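How to Sort and Store Small Fasteners in Compartment Boxes

Loose screws, washers and nuts take more time to find than to install. A working system needs three things settled before any sorting begins: the categories, the box sizes and the labels. The procedure below was written for a home workshop holding over 1,000 pieces of mixed hardware, and it scales down without changes.

What you need

Compartment boxes, flat type, with hinged lids
A shallow tray or baking sheet
A thread gauge or a sizing card
A magnet in a plastic bag
Label tape or paper labels with clear tape
A fine permanent marker

Step 1. Set the categories

Sort by thread first, then by length, then by head. Metric and inch hardware must never share a box. An M4 machine screw and an 8-32 look alike and will start in each other's nuts for a turn or so before binding, and the thread is usually ruined by then.

Wood screws and sheet metal screws are sorted by gauge and length only. Washers are sorted by inside diameter. Put anything without a clear category in a single container and leave it until the end.

Step 2. Do a rough sort

Pour one handful at a time onto the tray. Larger amounts slow the work down. Pull out the steel pieces with the bagged magnet, then turn the bag inside out to release them. Brass, aluminum and most stainless pieces stay behind on the tray. Some stainless grades are slightly magnetic, so check the pile by eye as well.

Discard anything with rust in the threads, a rounded drive or a bent shank. Of the first 300 pieces sorted for this guide, 87 went into the scrap can.

Step 3. Choose the boxes

Match the compartment to the fastener. The longest piece should lie flat with a finger's width to spare. Curved dividers are easier to empty than square ones - small washers collect in square corners and have to be picked out one by one.

Clear or lightly tinted plastic lets you check stock without opening the lid. Cirkum and Brundell both sell flat boxes that stack, but the two footprints differ, so pick one and stay with it.
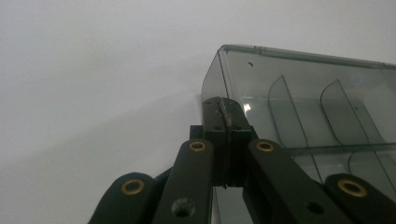
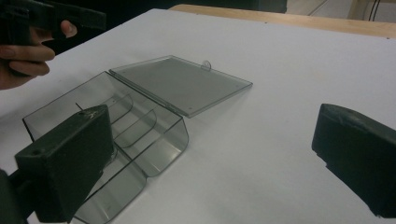
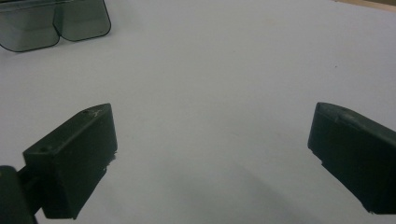
Step 4. Check the fit of the lid

Load one compartment with the smallest washer you own. Close the box, tilt it to each side and open it again. If washers have moved to the next compartment, the dividers do not meet the lid closely enough for parts of that size. Use the box for longer screws, or put the small parts in zip bags first.

Check the latch too. It should close with firm thumb pressure and stay closed when the box is held upside down over the tray.

Step 5. Fill

Fill each compartment to two-thirds of its depth. Overfilled compartments spill across the dividers when the lid is opened, and the weight strains the hinge. Keep nuts and washers next to the screws they fit. For sizes used less than once a year, keep 20 pieces and move the rest to bulk jars.

Step 6. Label

Put one label on the lid and one on the short side that faces out from the shelf. Write thread, length, head and material in that order, for example:

M4 x 16 pan, zinc
8-32 x 3/4 flat, brass

Clean the plastic with rubbing alcohol and let it dry before applying tape. Marker written directly on the box wears off with handling.

Step 7. Shelve

Heavy boxes go below waist height. Stack no more than four, or the bottom lid will bow and let small parts wander. A Flirham slotted rack holds each box separately and avoids the problem, though it takes up more wall.

Maintenance

Keep one open tray on the bench for leftovers from each job and return its contents to the boxes when it is half full. Replace any box with a cracked hinge; glue does not hold on a part that flexes. Go through the unsorted container twice a year and throw out whatever still has no match.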